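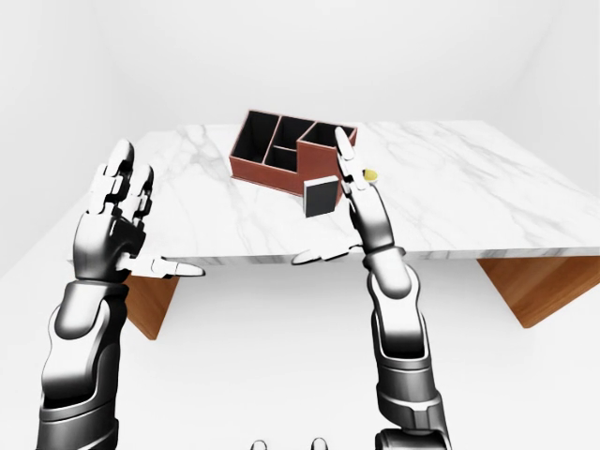
December 2023

Got home late, soup on the stove, and I want to write this down before I fall asleep over it. Today was my first full day upstairs in what they've started calling the practice room, and I have been thinking about it the whole bus ride back from Surnau.

I should say first that I was in a mood about it this morning. I've been packing desk sets for 15 years. I know how a pen wants to lie in the long slot and I know you put the small things in first or you'll never get your fingers down there after, and I didn't see what I could learn from sitting in front of a screen watching a robot that isn't even a real one yet. The real ones come to the packing hall next August, if Ákos Dudás is to be believed, and until then it all happens inside the computer. A white room with nothing on the walls, a marble table a good deal nicer than anything we've ever had in the hall, a brown desk organizer, a few odds and ends, and two big gray metal arms coming up from the bottom, as if they were mine.

And that was the funny part, because after an hour or so they did begin to feel like mine! Krisztina Szűcs straps the gloves on you and you lift your hands, and up come those hands with the pale fingertips, and for a while all I did was hold them up in front of the table like a pianist who has forgotten the piece. She let me. She said everybody does it, and that Tamás Csonka spent most of his first morning waving.

Then we got to work. The job has a name, Ustus, and I have no idea why, but that's what it says on the sheet taped to the monitor. You pick up the little block, you put it in a compartment, you let go cleanly, and you go back to where you started. That's one try. They want more than 700 of them from our group before the new year, good ones, with none of the fumbled ones counted. I knocked that block over so many times before lunch that my ears were hot. On the floor I can do 270 sets in a shift without looking down, and here I was, chasing a thing the size of an eraser across a marble table that doesn't exist.

What I couldn't get used to is that you don't feel anything. I never knew how much I went by feel. With a real organizer my fingertips know where the edge is and I can be talking to Zsófia about her daughter's wedding the whole time. Up there I had to look, and then look again, and come down slowly from the front with my fingers around the block and hope I wasn't shoving the whole organizer along with me.
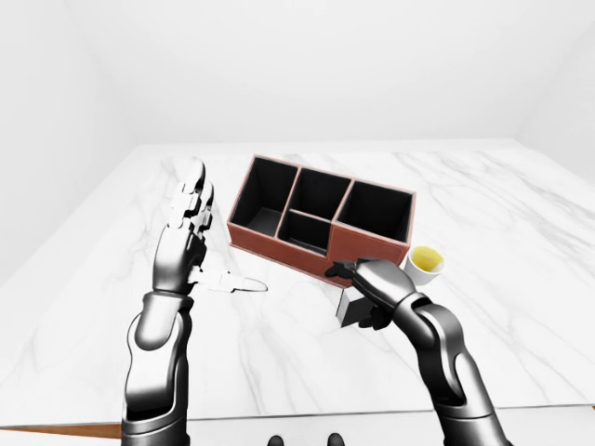
Krisztina says the cup is there so the machine learns to mind it, and so of course I minded it too, I kept pulling my right elbow in as if I'd have to mop up after. Old habit. There was a mug of tea that went over a whole pallet of lids once, years ago, and I don't think I've ever put my elbow down carelessly near a drink again.

In the afternoon it went better. I stopped trying to do it the way the sheet says and did it the way I'd do it downstairs, turning my wrist a little before I let go, and Krisztina called Ardalan Moradi over to look, and he asked me to do it again, and then again. He wrote it down. He asked me why I turn it and I had to stand there and think, I'd never had to say it to anyone. I said so it doesn't catch on the divider. He said they'd had trouble with exactly that for weeks. I was pleased, I won't pretend I wasn't, and I was pleased right up until I got down to the lockers.

Zsófia Jakab was there putting her boots on and she asked how it was, and I told her about the wrist, quite proud, and she said, "So now it knows that too." She didn't say it in a mean way. She's 52, she has been on the line longer than I have, and they haven't asked her upstairs. There are going to be two robots on our line to begin with, and the story is that nobody loses their job, we'll be moved to checking and to the special orders, and some of us to the Sadham site if we want it, where she'd have to change buses twice. I believe Ákos when he says it. I think he believes it himself. But he couldn't tell us at the meeting how many checkers a line needs, and Zsófia asked him straight out.

We walked to the stop together and talked mostly about other things. She's making the poppy seed rolls again this year and has promised me a box. I told her I'd ask Krisztina whether she can come up and try the gloves, even just for an afternoon, because she's faster than me and always was, and there's a trick she has with the deep compartment that I never managed to copy. Then I wondered if that was a kind thing to offer or the opposite. She said she'd think about it.

My shoulders ache in a completely new place, high up by the neck, from holding my arms out in the air all day. No lifting, though, and my knees feel wonderful. I must remember to ask whether the practice room hours count the same toward the Kun bonus, Tamás thought they did but he wasn't sure. Also to bring the thick socks, the floor up there is freezing.

Soup's nearly boiling over. More tomorrow.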